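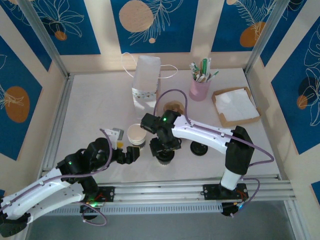

The coffee table, with both arms reaching in.

I promised Cuiping Zheng I'd write something for the February newsletter if she let me have a turn at the coffee station, and she did, so I'm paying up!

The job on the list is packing a takeout order. Cups, lids, napkins, the bag, all the bits you grab without thinking on your way out of a cafe. You drive the two arms by remote from a pair of hand controllers, and every run you finish gets saved as a demonstration for the robot to learn from. Cuiping wants 300 good ones before we move on to the next task. When I sat down on Saturday we had 40, and I'm sorry to say my first hour added exactly 2.

My trouble was speed. I drive the arms the way I drive my car (ask anyone who has been in it) and Cuiping kept leaning over my shoulder going "slower, slower." She's right, though. If I jerk the arm toward a cup and then fix it at the last second, the jerk and the fix both go into the recording, and the robot will happily learn the pair of them. So now I pick my path before I squeeze the trigger, and if I fumble I throw the run out and start again.

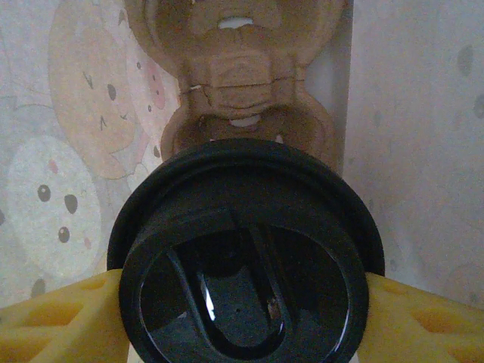 Lids are still the hardest part for me. You can't feel anything through the controllers, so it's all eyes, and I switch to the wrist view as soon as I'm close. Too gentle and the lid slides, too hard and it pops out sideways and rolls off someplace annoying. Rosalind Crenshaw taught me to stop, breathe, and check which way the sip opening is facing before I lift - I do this out loud now, which has made me very popular with the folks at the next bench.

A few things if you're signing up for a shift. Put everything back in a slightly different spot between runs, please! We have way too many where the cups never move. Write your rejects on the Skover sheet along with your keepers. And take a break when your wrists get tired, your runs get sloppy well before you notice.

Evening slots are wide open. Come find me or Cuiping.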